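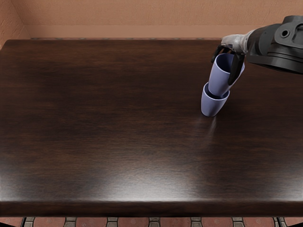

Trorkis - célula de demonstração para manipulação de objetos

A Trorkis é uma célula de bancada com um braço e pinça de dois dedos, preparada para tarefas de pegar, empilhar e encaixar. O programa é montado e ensaiado no simulador antes de passar para o braço físico.

Demonstração em simulação
A tarefa padrão é o empilhamento de copos: a pinça segura um copo pela borda e leva-o até a boca de outro igual, apoiado na mesa. O visitante pode pedir outra posição de partida e acompanhar a nova tentativa na tela.

Dados principais
Carga na pinça: até 300 g
Área útil sobre a mesa: 400 mm de profundidade
Licenças do simulador incluídas: 4
Código de encomenda: TK-258

Dia aberto em novembro
A célula estará ligada na sala de ensaios da Flastside, em Dotthorpe, das 10h às 16h. Trefor Harries conduz a parte de simulação e Līga Kütt fica com o braço físico. Cada sessão dura meia hora, com tempo para perguntas sobre instalação e manutenção.

Quem quiser ver uma peça própria no simulador deve enviar o modelo 3D com uma semana de antecedência. Peças transparentes ou muito flexíveis ficam de fora nesta edição - o material de contato ainda não está calibrado para elas.

Visitas fora do dia aberto
Marcação pelo formulário desta página, para grupos pequenos. A base de fixação Beddoe é vendida à parte e pode ser vista na mesma visita.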